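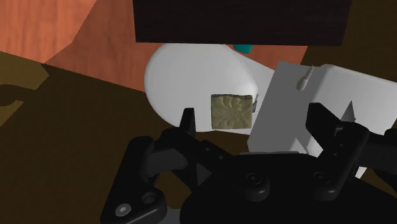 Replying to Amândio's question on mudguards for the winter rides. I fitted a pair in December and they have done 702 miles without a rattle, so I can say what worked on mine. The stays come with cross-head screws, and I would throw those away before you start. They round off as soon as there is road salt in them. Buy hex socket ones, the kind with a silver head like the one set into the black plastic in the picture at the top of this message, and put a dab of grease on the thread. You then need one key for the whole job and can carry it in a jersey pocket.

On width, measure your tyre at its fattest point with the pressure up. The 53 mm guards will go round most touring tyres we use, but look under the fork crown first. Mine cleared. Gitau's old Lalmont frame did not, and he had to go down a size in tyre as well.

Amândio Garcia wrote:
> Hello all,
> I want mudguards on before the wet weather and have never
> fitted any. Frame has eyelets at the back but only one pair
> at the front, and the rack is already using the rear ones.
> Can a rack and a mudguard share an eyelet, or do I need
> clips? Also, does anyone still use a front flap?
> I weigh the bike with rack and lock at more than I'd like,
> so nothing heavy please.
> Amândio

Sharing is fine. Put the rack leg against the frame, then a washer, then the mudguard stay, and use a longer screw so that it comes right through the eyelet. Check it again after the first ride, as the paint beds down and it will have gone a little slack. Clips are all right at the front but they do creep down the fork.

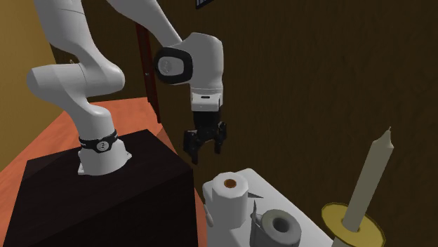
Karnstead Wheelers - Touring Section

Yes to the front flap. It keeps your feet dry and saves the chain from a lot of grit. You can cut one from an old washing-up bottle, and it weighs next to nothing. The Sonda guards come with a flap but it is too short, so I cut mine to reach lower - you may catch it on a kerb now and then.

The 105 km ride next month still has places. Rear guards are expected on that one, for the sake of whoever is behind you. We leave the library car park at 0900 and the café stop is at the halfway point, same as last year.

Gitau Gachanja has a spare set of stays if anyone is short. Reply to him off list.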